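Forums > Walls & Surfaces > Wallpaper

Tags: florals, small spaces, opinions wanted

mlayug
I papered the three walls around my folding table with a big hand-drawn floral. Peonies, daisies, orange things I'm calling poppies. I love it. My sister asked if I was feeling all right.

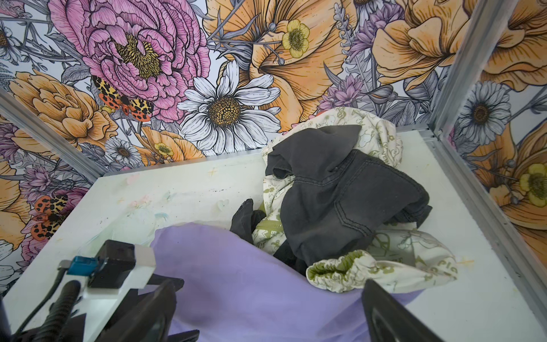
The scribbles on the tabletop won't scrub out and I've made peace with the heart. My question is whether to do the outside too, or quit while I'm ahead.

slamet_w
Quit. You passed ahead several flowers ago.

p.estrella
Disagree. Timid florals look like a dentist's office. My only worry is the moths.

mlayug
The moths are the best part! Look at the peony.

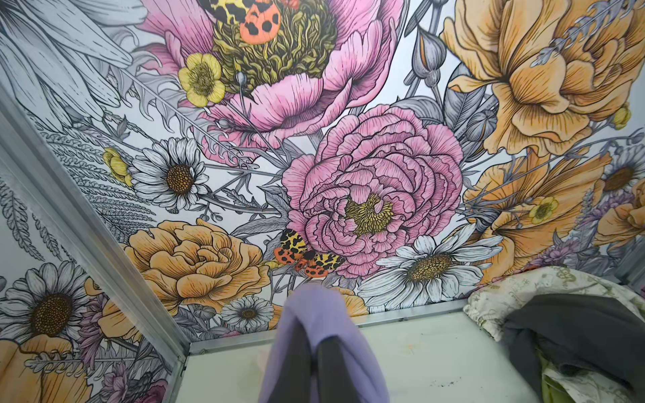

Page 2 of 4

slamet_w
So it's a moth pattern with flowers for cover. In a place where you fold clothes.

p.estrella
They're paper, Slamet. They're not after your sweaters.

jsalazar10
Where the paper meets the metal rails, did you trim first or after? Mine peeled by February.

mlayug
After, with a new blade. I'm doing the outside, by the way.

slamet_w
Of course you are.

Contact | © Madine Forums | Back to top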